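発表用メモ:ライブ・エレクトロニクス作品をもう一度動かす

本番は原稿を読み上げない。このメモは手元用に書いたものを、あとで参加者に渡せるように少し整えた。音が出る箇所は(音)と書く。

最初に自己紹介。スタジオToivonenで音響と再演の技術を担当している。作曲はしない。昔の作品の電子パートを今の機材で鳴るようにするのが仕事で、今日は「Tulia」という作品を例に話す。クラリネットとライブ・エレクトロニクスのための曲、演奏時間は長くない。
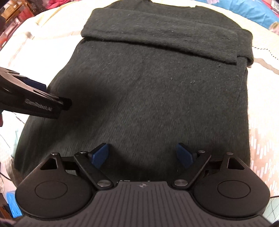
文:Hanne Karppinen
06/02/2024

1. 何が残っていたか

スタジオに届いたのは、外付けディスク一台、印刷された総譜、手書きのメモが数枚。ディスクの中身は全部で3,293ファイル。まず全部を読み取り専用で複製し、元のディスクは棚に戻した。この順番は強調しておく。先に開いて確かめたくなるが、古いソフトはファイルを開いただけで設定を書き換えることがある。

ファイルの大半は作曲中の試し録りだった。本番で使う音声素材は291個。残りは捨てず、別の場所にまとめて置いてある。素材の特定には、パッチの中でファイル名を呼び出している箇所を一つずつ拾った。名前だけ呼ばれていて実物がないものも見つかった。その話は3でする。

処理の本体はRidanoという環境で書かれたパッチ。今の計算機では起動しない。配布元はもう更新していない。加えて残響にTrultnessというプラグインを使っていて、こちらは32ビット版しか手元にない。

会場に聞く:自分の作品で、今日そのまま開ける一番古いファイルはいつのものか。手を挙げてもらう。返事が少なければ先へ進む。

2. 方針を決める

選択肢を並べるスライド。
・古い計算機を修理して、そのまま使う
・古い環境を新しい計算機の中で仮想的に動かす
・新しい環境に書き直す

最初の方法も試した。中古の同型機を手に入れ、パッチは起動した。ただ、オーディオインターフェースのドライバーが入らない。内蔵の出力では二チャンネルしか出せず、この曲は八チャンネル必要なので本番には使えない。それでも比較用の基準としては役に立った。捨てずに残してある。

仮想環境は音が途切れた。バッファを大きくすれば止まるが、今度は遅れが大きくなる。クラリネットの音を拾って返す曲なので、遅れは演奏者にそのまま伝わる。試奏では、奏者が電子音を待つようになり、テンポが落ちた。

結局、書き直すことにした。古い機械は書き直したものが合っているかを確かめるために使う。この二本立ては他の作品でも勧められる。

3. 書き直しの実際

(スライド送る)

パッチは場面ごとに分かれていて、奏者が足元のペダルを踏むと次に進む。総譜のペダル番号とパッチの場面番号がずれていた。総譜は途中で小節が加えられていて、パッチにも場面が一つ足されている。足された位置が両者で違う。手書きメモに線で消した番号があり、それで対応がついた。

遅延の値について。総譜には「短いディレイ」としか書かれていない。パッチの数値は300ミリ秒。ところが、古い機械で録音して波形を測ると、パッチの数値と一致しない。原因は処理の順番だった。Ridanoでは信号がひと回りする経路に、必ずブロック一つ分の遅れが加わる。新しい環境では加わらない。フィードバックのある箇所では、この差が繰り返しのたびに積み重なるので、聴いてわかる違いになる。

(音)最初に古い機械、続けて補正なし、最後に補正あり。同じ八小節を三回流す。説明は流し終わってから。流しながらしゃべらないこと。前回それで失敗した。

フィルターも同じやり方で比べた。インパルスを入れて出力を録り、両方の周波数特性を重ねる。ずれがあったのは共振を強くしたときだけで、係数の丸め方の違いだった。

音声素材のうち、実物がないものについて。作曲者の別のディスクから出てきたものと、最後まで出てこなかったものがある。出てこなかった素材は、初演の記録録音から該当箇所を聴き取って作り直した。作り直したものは、ファイル名でそれとわかるようにしてある。将来もし元の素材が出てきたら差し替えられる。
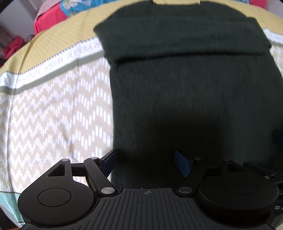
カテゴリ:音楽とテクノロジー/再演・保存

4. Trultnessの残響

質問が多い部分なので、少し時間を取る。

プラグインの中身は公開されていない。同じものは作れない。インパルス応答を録って畳み込めばよいと考える人が多いが、このプラグインは内部でわずかにピッチを揺らしていて、一度の録音では揺れが固定されてしまう。長い音を入れると違いがはっきり出る。

そこで、揺れのない部分は畳み込み、揺れは可変ディレイで別に足した。揺れの速さと深さは、正弦波を入れた出力を分析して決めた。完全に同じ音にはならない。作曲者に聴いてもらい、二か所で深さを減らした。減らしたことは記録に残してある。作曲者の今の好みと初演時の音は別のものなので、どちらの値も保存し、演奏者が選べるようにした。

この扱いには反対意見もある。5月の勉強会でも、選べるようにすると作品が二つになってしまうと言われた。私は二つの値があるほうが、片方が消えるよりよいと思っている。時間があれば会場の意見を聞く。

5. 奏者とのリハーサル

技術の話だけで終わらせない。書き直したパッチが計測の上で合っていても、演奏で合うとは限らない。

一番問題になったのは入力の音量だった。古いパッチは、ある音量を超えると処理が始まるように作られている。しきい値は初演のときのマイク、初演の会場、初演の奏者に合わせた数字で、それをそのまま使うと弱音で反応しない。マイクの機種の記録はなかった。新しいパッチでは、リハーサルの最初に奏者が決まったフレーズを三つの強さで吹き、その結果からしきい値を出すようにした。フレーズは総譜の前書きに加えてある。

ペダルは二度踏みの誤動作があったので、踏んだ直後の短い時間は次の入力を無視する。ただし149小節目は場面が続けて切り替わるため、そこだけ無視する時間を短くした。奏者には必ず口頭でも伝える。

モニターの返しは、電子音を少なめにしてほしいという奏者と、多めがよいという奏者がいる。これはパッチに書かず、会場で決める。何でも保存しようとすると、かえって次の人が動けなくなる。

6. 渡すもの

次に演奏する人に渡す一式を見せる。
・書き直したパッチと、使った環境の版番号
・音声素材。圧縮なし
・各場面の処理を言葉と図で書いた説明書
・古い機械で録った場面ごとの入力と出力の録音
・作曲者と決めた変更の一覧

一番大事なのは録音。パッチはまた動かなくなる。そのとき、次に書き直す人は、入力の録音を自分の環境に通し、出力の録音と比べればよい。私たちは比べる相手をそろえるのに一番時間がかかった。今回は古い機械がまだ動いたが、次は期待できない。

説明書には特定のソフトの用語をなるべく使わない。「300ミリ秒遅らせ、半分の音量で戻す」のように書く。図も手で描いたもので十分。清書に時間をかけるより、数値の抜けを見直すほうがいい。

今作曲している人へのお願いも一つ。初演の日に、各場面の電子音だけを別に録音しておいてほしい。会場の録音からは分離できない。録音機の空きチャンネルがあれば、クラリネットのマイクの信号も加工前のまま録る。それで将来の作業はかなり楽になる。

質疑で出そうなこと
・権利:プラグインの再現と配布は分けて考える。今回配布するのは自分たちで書いた部分だけ。
・費用:中古機の代金より人の時間のほうが大きい。細かい額は出さない。
・ほかの作品への応用:固定の音源だけを流す曲なら、ここまでの手間はいらない。
・機械学習で残響を再現できないか:試していない。試した人がいたら話を聞きたい。

時間が余ったら、最後の場面を通しで流す。(音)八チャンネルの設備がない会場では二チャンネルに混ぜたものを使う。ファイルはデスクトップに置いてある。始める前に会場側の音量を一度下げてもらうこと。

お問い合わせ:スタジオToivonen 再演担当 | © Hanne Karppinen | ページの先頭へ戻る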